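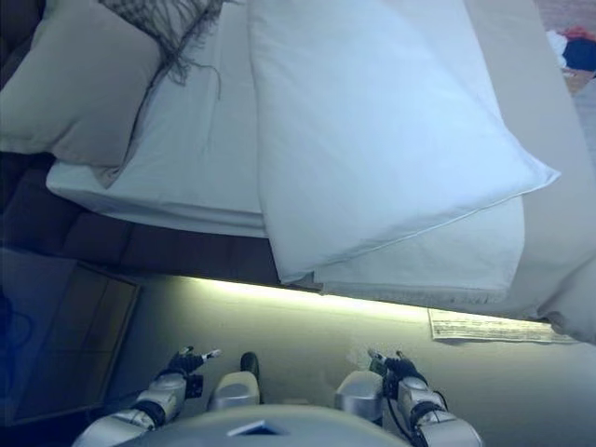 *White on white, with a plaid throw for company.*

# The Hotel Bed Comes Home

I have been making my own bed for most of my life and I would rate the results as adequate. Corners tucked, mostly. Pillows at the end where the head goes. Then, one November, I spent 2 nights in a small hotel in Derkent, slept like a sack of flour, and came home convinced that my mattress, my sheets and my whole approach to being horizontal were a disgrace.

This is a common affliction and an entire industry is waiting to treat it. Skirkberg will sell you the sheets. Besnard will sell you the duvet, along with a leaflet about the duvet. Samum, the fanciest of the lot, offers a bundle called the Full Retreat, and when I added everything in it to my cart the total came to 3,000 dollars, before the throw. I closed the laptop and went to look in my linen closet.

## Start with white and accept your fate

The first thing every hotel bed has in common is that it's white. You may think you're a person who likes color in the bedroom. So did I. I owned a comforter with ferns on it. But white bedding has one enormous advantage, and it's that all of it matches, including the pillowcase you bought nine years after the others.

The disadvantage is coffee.

Skirkberg prints its thread count, 1,000, on the front of the package in gold. I bought one set on sale, put it on the bed, and lay there waiting to feel something. They're nice sheets. They're slippery enough that the pillow tries to leave in the night, and a shiny pillowcase with piping around the border makes it look as if you iron. My old cotton ones from the closet feel better on a warm evening and cost nothing, having already been paid for.

## The part where you wrestle

No one looks dignified changing a bed. The fitted sheet has four corners and you will find the wrong one first, every time. A big white sheet hung over the nearest piece of furniture while you sort out which way is long takes up half the bedroom, and you'll be surprised how often you end up on the floor next to it, legs out in front of you, reconsidering.

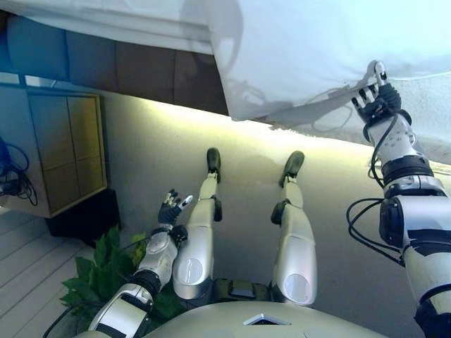 I timed myself on the duvet cover, and it took 17 minutes, including a break to be angry. There's a method where you turn the cover inside out, roll the whole thing up like a burrito and unroll it finished. I've watched it done. When I do it I get a burrito.

What I use now is dumber and faster. Reach into the cover, grab the two far corners through the cloth, grab the matching corners of the duvet, stand on something and shake. If you have a plant in the room, move the plant.

## Folding is most of the trick

The real discovery was that hotels don't spread the duvet flat and walk away. They fold it. Doubled over, even a thin duvet gets a fat, rounded edge, and the whole bed looks as if it had money spent on it. Mine is a Besnard, the cheap one – the leaflet calls it "year-round," meaning it's slightly wrong in every season – and folded over lengthwise it could pass for its rich cousin.

Then the extras. A runner across the foot, preferably with a fringe. One patterned pillow with tassels, which no human head will ever touch. A couple of plain ones in beige or gray, leaned against the headboard in a way that suggests you didn't think about it. If your bed has a light strip underneath, switch it on and enjoy the feeling that you're about to be charged for the minibar.

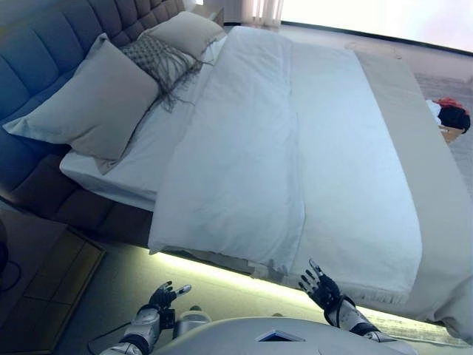
## Getting in

At some point you have to wreck it. The tassel pillow goes on the chair, the runner goes on top of the tassel pillow, and by the second night both are on the floor with yesterday's socks. My sheets are untucked by morning. I've kept the fern comforter for the guest room, where visitors tell me it's very cozy, and they all seem to sleep past nine.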